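Opening (keep it under a minute)

Good morning! I'm Ctibor Vávra, and for the last eight years I've sat with students on the day they have to rank their college choices. I love this job, and I want you to leave here a little less scared of the form.

Ask for hands: who has a child applying this January? Who is applying themselves? Wave at the back row.

How the ranking works

Start with the big point: the system reads your list from the top. It gives you the first program where your score clears the cutoff, and then it stops reading. So put what you want most at number one, even if it feels like a long shot! A hopeful first choice costs you nothing lower down.

Tell the Čierny story here. One girl there had 870 points and listed the safe program first (her uncle told her to). She got it, of course, and she'd have cleared nursing as well. Pause. She transferred a year later and is doing great, but what a long way around.

Filling in the list

You get 13 lines. Use them all if you can find 13 places you'd be glad to attend. If you can only find nine, stop at nine. Please don't list a program you would turn down.

Check three things for every line: the program code, the campus, and the language of teaching. Codes for the evening and daytime versions look almost the same. Read them out loud to somebody, it really helps!

Skedosico lets you save a draft as often as you like. Saving isn't submitting. Say this twice.

After the results

The deposit is 200 and it holds your seat until the second round. You can pay it and still ask to be moved up. So many families don't know this, and it's my favorite thing to tell people.

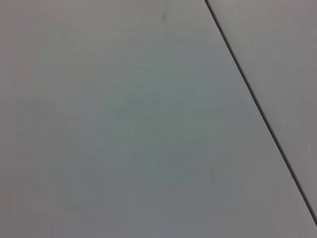 Plain gray surface, close up.

Questions

Leave plenty of time. If nobody starts, bring up the waiting list, which always gets people going. Someone will ask about the Hitonon scholarship: it has its own form, and the deadline comes before the ranking closes.

Handouts are by the door. I'm around until lunch, come and show me your lists!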